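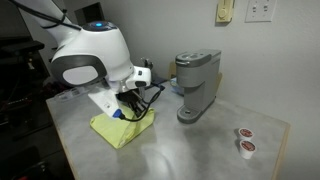 Figure 3. Single-serve machine and pods on a gray tabletop.

4.2 Portion format and residual moisture in discarded grounds

Discarded coffee grounds are usually treated as one material in studies of household organic waste, although the way the coffee is portioned affects both the mass thrown away and the water it carries. Drip filters produce an open bed that drains freely for as long as it is left in the basket. Single-serve brewers of the type in Figure 3 take small pods, and the spent grounds remain inside the pod until a person opens it or throws it out whole. We therefore recorded the portion format for every sample and analyzed the two groups separately.

Samples came from 126 households in the Imora and Hosoda collection districts. Each household received sealable containers and a log sheet, and was asked to place spent grounds in a container at the point of disposal, without extra draining or squeezing. Containers were picked up every second morning and weighed on arrival at the laboratory. In total 748 containers were accepted for analysis. Of these, 378 held grounds from drip filters and the rest held whole pods. Another 43 were rejected at intake, mostly for broken seals or for mixed contents such as tea leaves and fruit peel; they are not included in the total above.

Pods were cut open by hand and the grounds scraped into a tared dish. The shell and any filter paper were weighed separately and kept out of the moisture calculation. Drip samples were lifted from the paper with a flat spatula. All dishes were dried at 105 degrees Celsius to constant mass, and moisture was expressed on a wet basis. Where a container held more than one portion, the contents were combined before drying and treated as a single sample.

The pod samples were wetter than the drip samples in both districts. The difference was largest for containers filled within an hour of brewing and narrowed with longer standing times, mainly through water lost from the pods after brewing. Drip samples showed a wider spread. Part of this spread can be traced to household habit: some log sheets report that the filter was emptied right after the pot was poured, others that it stayed in the basket until the next morning. Standing time explained more of the variation in the drip group than either dose or grind.

Grind was estimated by dry sieving a subsample from each container. Pod grounds fell within a narrow size range, while drip grounds ranged from fine to very coarse. Coarse samples dried faster in the oven but did not have lower moisture at intake once standing time was taken into account. This disagrees with our pilot work at Idness, where grind and moisture were clearly linked. The pilot used a single brewer and a fixed standing time, and its samples were drained on a mesh before weighing – a step that favors coarse material.

Two limits apply to these results. The log sheets depend on memory, and entries for standing time cluster at the half hour and the full hour. In addition, pods with a sealed lid and pods with a paper face were logged under one heading, so any difference between them cannot be recovered from the present data. The sheet has been revised for the second round of sampling, which starts in September in the Veveck district.

For the composting model in Section 5, we use separate moisture values for the two formats and assign each household to the format it logged most often. Households that logged both in equal number were given the mean of the two values. Intake weighing and sieving were carried out by Natsumi Shimada, and the drying records were closed on 6 July 2020.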